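What the Machine Leaves to the Staff

Proludov put robots into its Karndale returns center in March, and the discussion since then has dealt almost entirely with speed. The center handles 2,855 returned items in a week, and management reports the rate for each of them. Far less has been said about the 60 people who work there and whose jobs have changed.

Sorting mixed goods was long treated as entry-level labor. It is in fact a matter of constant small judgments - whether a soft toy can be resold, whether a box belongs with its neighbors, how full a shelf should be. Anyone who proposes to automate the task should first look closely at the shelves.

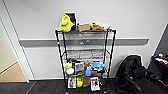
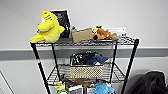 Mixed goods on wire shelving, with plush toys and boxes sharing the same rack.

Under the new arrangement, experienced sorters are called over when the robot stops. They decide, correct and move on, often 10 times in an hour. Their knowledge is used more heavily than before, yet their pay grade still describes them as handlers. Ashour, the firm that supplied the system, trains supervisors only. That should change before the same system opens at Sorketti.

Employers are entitled to automate. They also owe their staff a revised job description, paid training and a say in how the pace is set - and these should be agreed in writing before the next machine is switched on.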